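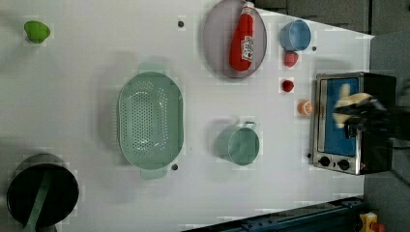 Menport Household Studies
Call for participants: clearing and sorting the kitchen table

Menport Household Studies invites adults living in or near Skareck to take part in a study of how people sort and put away kitchen things. The study concerns ordinary habits: which items are picked up first, which are placed together, and where each is expected to go once the table has been cleared.

What taking part involves

Participants attend one session at the Nseir Building, Room 26. They are asked to clear a white table of mixed kitchen items, among them cups, a plate, a colander, a frying pan, a ketchup bottle and small pieces of fruit-shaped play food. A small toaster oven stays on the table throughout and should be worked around. Each participant repeats the task several times with the items laid out differently, and then completes a short written questionnaire about the kitchen at home.

No cooking is involved and no skill is being tested. Participants may work at their own pace and may stop at any point without giving a reason.

Who may apply

Applicants must be aged 18 or over and must prepare a meal at home at least twice a week. We particularly welcome applications from people who share a kitchen with others, and from people who use one hand for most tasks. Those who have taken part in an earlier Menport kitchen study are not eligible on this occasion.

The room is on the ground floor and has step-free access. The height of the table can be adjusted for seated participants on request.

Places and payment

There are 200 places. Sessions run from 10 a.m. until late afternoon throughout November. Travel within the Skareck area is refunded on production of a ticket or receipt, and a shopping voucher is issued at the end of the session.

Use of information

Answers are stored under a number and kept apart from contact details. Results will be published in the Olonier series of household reports, in which no participant will be identified.

How to apply

Application forms are available from the reception desk at the Nseir Building or by post from Menport Household Studies, Skareck. Please state any access requirements and the times of day that suit you. Forms must reach us before the end of October. All applicants will receive a written reply.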